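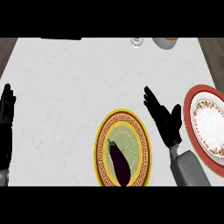

Start pose, eggplant task, marble table (sim). Click to enlarge.

Mixed plates or one plate per task? Simulated demos, two hands

gvidal_sim
Posted 2020-12-27

Hello all. I am collecting demonstrations by teleoperation in simulation, with two humanoid hands, for a policy that must move the eggplant from the patterned plate to the plate with the red rim. The picture is from my camera view at the beginning of one episode.

My question is about variation. Until now I randomize the plates, the table surface and the small things at the far side all together, from the first episode. My colleague Anikó Bodnár thinks that I should freeze everything except the position of the eggplant, train once, and only then open the rest. I have 16 good episodes for each layout and I don't want to throw them away. What do you do?

Gwenaël

wkekana
I am with your colleague. When everything changes at the same time and the policy fails, you have no idea which change is guilty. We lost most of February like this on the Villa set. Start with one table and one pair of plates. Move only the object.

By the way, which hand is supposed to pick? The right one looks nearer to the plate, but you don't say if the operator is free to choose.

gvidal_sim
The operator is free to choose. I thought it would give more natural data.

wkekana
Then this is your first problem, before the plates. If one operator takes with the left and another with the right from the same start, the policy learns an average of the two, and the average goes nowhere useful. Write it in the instruction: "with the right hand". Or make two tasks.

Mosville_Wendell
I disagree with Wian a little. It depends on the model. With a plain regression policy, yes, you get the average. With something that can represent more than one mode, the free choice is not a disaster, and you cover more of the table. I would keep the episodes and add a label for the hand used. You can compute it from the recorded joint positions, so it costs you nothing.

About the plates I disagree completely. Surfaces and plates are free in simulation. Why would you collect with one marble table when you can replay the same actions with 9 textures? Only the geometry has to be collected again.

wkekana
Replay with other textures, fine, this I accept. But a plate with a different rim height is geometry, and people forget it. The contact changes and the replay fails silently. Check the success flag again after every replay, please.

gchamoun
Another thing. The eggplant is very low in your view, and the end of it is already outside together with the plate. Is this view the same that the policy receives? If yes, I would tilt the camera down or move the plate range further from you. There is a lot of free marble in the middle.

gvidal_sim
Yes, it is the same view. I took the spawn range from the Valderrama config and I did not look at the corners of it. So the low positions are a mistake in my range.

gchamoun
I had the same with that config — the range is written for a camera mounted higher. Check also the right side, the plate with the flowers touches the border in your picture. If the goal is half outside, the operator still finds it by memory and the policy doesn't.

Mosville_Wendell
Agree with Georges here. I would fix this before any discussion about textures.

anikob
Anikó here, I made an account only to say that I proposed to freeze the plates in order to find exactly this kind of error :)
Gwenaël, the old episodes can maybe be filtered. Keep those where the eggplant is fully visible in the first image, and we see how many remain.

gvidal_sim
I did the filter this morning. Of the 16 for this layout, 9 remain. I will collect again with a smaller range and the hand written in the instruction, and keep the far objects random as they are now.

wkekana
Why keep the far objects random? This is again a second variable.

gvidal_sim
Because the hands never go there in this task. For me they are background, like the floor.

wkekana
They are background until an operator drops something and it rolls. But ok, it is your dataset.

zanovby
Can you share the spawn range when you have it? I have the same task with a bowl as the goal, and my operators complain about the thumb. It stays too open at the start and they spend the first 3 seconds only to bring it back.

gvidal_sim
I will post it here when the new episodes are checked. For the thumb, mine also starts wide open and I have not touched it. Which glove do your operators use?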